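Microfiber towels have stopped absorbing after a few months of washing

Posted in Laundry and Fabric Care, October

I have 11 microfiber towels, mostly 400 gsm, used for drying glass and a car. They now push water ahead of them and leave streaks. I wash them warm with the household load, with liquid detergent and softener. Is there a way to restore them, or are they finished?
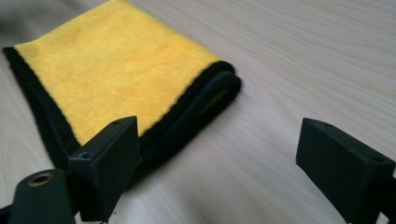 Washer is a Drodura front loader, soft water, no prewash. I have tried a second rinse with no change. The problem is worst on the thick pile, such as the yellow with the black border, and less marked on the flat-weave glass cloths. Drying is in a tumble dryer on the normal cotton setting.

Plullus

Softener is the likely cause. It leaves a film on the fibers, and water then beads on the film instead of moving into the pile. Cotton in the same load makes things worse by shedding lint.

Soak the towels in hot tap water with a small dose of plain detergent for 3 hours, then run a full cycle with no softener and two rinses. Check the care label first for the maximum temperature.

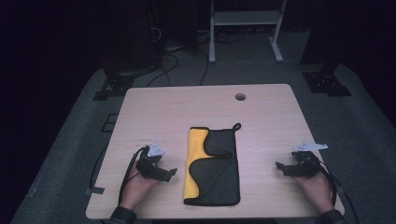 Repeat the soak if the rinse water still foams. Polyester and polyamide blends tolerate repeated washing well, but dryer heat can fuse the fiber tips, and no wash will reverse that. Use low heat or a line. To test, put a spoonful of water on a sheet of glass and lay the towel over it without pressing. A sound towel takes up most of the water on contact.

Steps for routine washing after that:

1. Shake out grit and wash microfiber separately from cotton.

2. Use half the normal dose of liquid detergent. Dry flat or on low, then fold once cool.
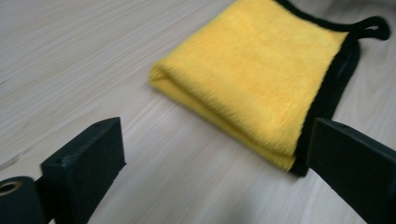 3. Keep wax and polish towels out of the drying set. Residue transfers in the wash.

Ralow

Vinegar in the rinse worked on mine. Did not measure it.

Desjardins

Agree on the softener. Dryer sheets leave the same kind of film, so stop those too if you use them. If the pile feels scratchy on the back of your hand after a hot soak, the fibers are heat damaged and the towel is only good for wheels or floors.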